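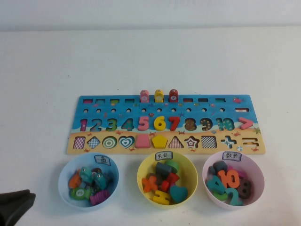 Can a Robot Clean Up Your Room Yet?

I get this question a lot, mostly from kids who are standing next to a big mess. My answer is: a little bit, slowly, and please don't throw away your toy box.

Let's start with a puzzle. Fish go in one bowl, numbers go in another, and everything else goes in the bowl marked "other." The labels are in Chinese -- 鱼 means fish! You could sort those pieces while singing a song and thinking about lunch. A robot has to work a lot harder.

First, it has to look

Your eyes tell you right away that a teal fish and a teal heart are different things, even though the color is the same. A robot gets a picture from a camera, and a computer has to figure out where one piece stops and the next one starts. Now heap the pieces up so that one fish is partly hiding behind another. You still know it's a fish. The computer has to make a good guess.

Then, it has to grab

Try this at home. Put a thick oven mitt on one hand and pick a single puzzle piece out of a pile. Annoying, right? Lots of robots have only two or three fingers, and they can't feel things nearly as well as you can. Soft fingers help, because they can squish a little around a bumpy shape.

And it has to fit

A number 5 only drops into its slot if it's turned the right way. When a piece gets stuck, you wiggle it without even thinking. A robot has to learn to wiggle!

So how do robots learn?

Practice, the same as you and your spelling words. Often a person steers the robot through a job again and again, and the computer looks for patterns in all those tries. I once watched a robot named Kidwood practice putting blocks away. It took 12 minutes to do 25 blocks, and then it dropped one on the floor and kept right on going as if the block were still in its hand. I laughed so hard I got the hiccups.

What about real chores?

Robot vacuums are pretty good at floors (until they meet a sock). Machines in some warehouses move boxes all day long. Folding shirts and loading a dishwasher can be done by some robots, but they're slow and they still need help. A whole messy bedroom, with blankets and books and half a sandwich? That's still a job for you.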